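Flalley Alpine Resort
Mountain Operations and Guest Services
Minutes of the end-of-quarter coordination meeting, 2019-03-03

Chair: Angharad Dafis (Mountain Operations)
Minutes: Shanthi Siddiqui (Guest Services)
Also present: representatives of Lifts, Snowmaking, Ski School, Food and Beverage, Rental
Apologies: Patrol

1. Minutes of the previous meeting

Accepted with one correction. Under item 4, the closing time of the Vurkgate gondola should read 4:15 p.m., last upload at 4:00 p.m. The posted sign is correct. The website is not.

Action: S. Siddiqui to have the website changed.

2. Lifts

2.1 The Vurkgate gondola lost 39 minutes of operating time in the period, all of it to wind holds. No mechanical stops were logged. Lifts asked that wind holds be reported separately from other stops in the daily summary, as the present form combines them.

2.2 The Hurkeo chair is running with 2 carriers removed for grip inspection. Spacing on the line has been adjusted and uphill capacity is slightly reduced. The carriers will go back on when the inspection paperwork is signed. Ski School noted that the morning lineup at Hurkeo is longest just before group lessons, and asked whether instructors could load from the singles lane with their classes. The chair did not support this. Lessons may use the gate on the left until 10:00 a.m., as before.

2.3 The surface lift at the beginner area will open 15 minutes earlier on school group days. Lifts needs the group list by noon the day before.

3. Snowmaking and grooming

3.1 Snowmaking has ended for the season except on the lower Gazi run, where two guns stay connected until the base is judged sufficient. Hoses elsewhere are to be drained and racked.

3.2 Grooming reported that the winch cat will work the upper Gazi pitch after close. The run must be signed and roped at both entrances before the cable goes out. One entrance, from the Flalley traverse, was found unroped in December and the procedure was rewritten at that time. Lifts confirmed that its closing staff have the new version.

3.3 The cat road crossing below the Hurkeo mid-station is rutted in the afternoons. Grooming will make a second pass before opening and put slow signs on both sides.

Action: Grooming to report on the crossing at the next meeting.

4. Food and Beverage

4.1 The day lodge cafeteria will keep its current hours until the end of the season. The coffee counter at the Vurkgate top station will close with the gondola on wind hold days — staff had been staying up top without a clear instruction.

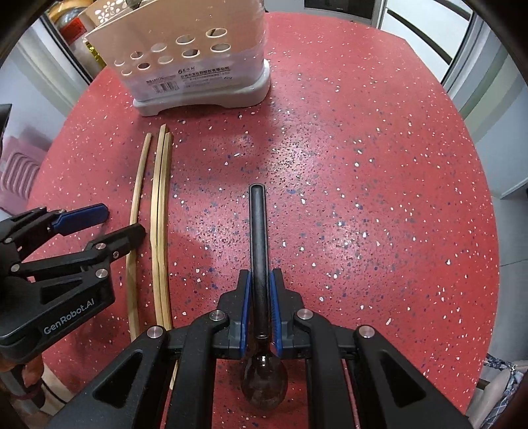 4.2 Soup and chili sales remain ahead of sandwiches. The second soup kettle is out for repair and the supplier has given no return date. A rental kettle was discussed and declined on cost.

4.3 Seating between noon and 1:00 p.m. is still short. Ski School agreed to stagger its lunch break, with children's groups in first and adult groups half an hour later. Boot bags left on chairs are to be moved to the racks by the entrance.

Action: Food and Beverage to order more hooks for the racks.

5. Rental and tickets

5.1 Rental issued 2,833 sets in the period. Return times are acceptable. The shortage is in junior boots, in the smaller sizes, and 7 pairs were written off with broken buckles. Replacement buckles fit only the newer shells.

5.2 The ticket scanner at the Hurkeo gate is reading passes slowly in cold weather. Lifts will swap it with the unit at the beginner area, which is sheltered, and see whether the fault follows the scanner or stays with the gate.

5.3 Spring passes go on sale next week. Guest Services asked all departments to send pricing questions to the ticket office and to avoid quoting from memory.

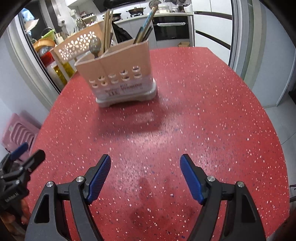

6. Other business

6.1 Staff parking. The upper lot is for guests on weekends. Vehicles without a permit will be given a notice first and towed on a second occasion.

6.2 Radio channels. Grooming and Lifts continue to overlap on channel 4 near closing. Grooming will move to channel 6 from 3:30 p.m. — A. Dafis to tell Patrol.

6.3 Lost and found. Unclaimed gloves and goggles are held for 30 days. Phones and wallets go to the ticket office safe the same day.

7. Next meeting

Same room, 8:00 a.m., date to be circulated by S. Siddiqui. Written reports are due two days ahead.

Meeting closed at 9:20 a.m.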